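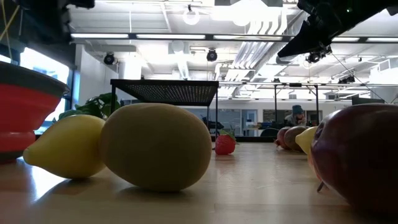

From: Thijs Hoekstra
To: bonder-arms list
Subject: Re: Fruit picks, left arm stalls on the lemons

Yara Haddadin wrote:
> Left arm closes on a lemon, current climbs, then the wrist
> joint faults out. Right arm runs the same file clean. Same
> supply for both. Has anyone seen this since the September
> firmware?

Yes, on two builds. Check the wrist offset before you touch the firmware. On mine the left wrist was 9 degrees out after I refitted the horn one spline over, so the fingers met the fruit at a slant and the servo kept pushing until it tripped.

Procedure I used:

Power off, arm hanging, horn screw out.
Reseat the horn at mid travel, then rerun the zero script.
Set grip current limit to 415 mA. The default is too high for soft fruit.
Close on a lemon 20 times and log the peak.

Peaks now stay within 5 percent of each other. The strawberry still needs its own limit, and I have not found a value I trust. Large round fruit is outside the finger opening on my printed set, so I leave it out of the pick list.

If the fault persists with the horn reseated, post the log and your Pranunex board revision. Tineke had a bad crimp on the wrist lead that gave the same code.

Thijs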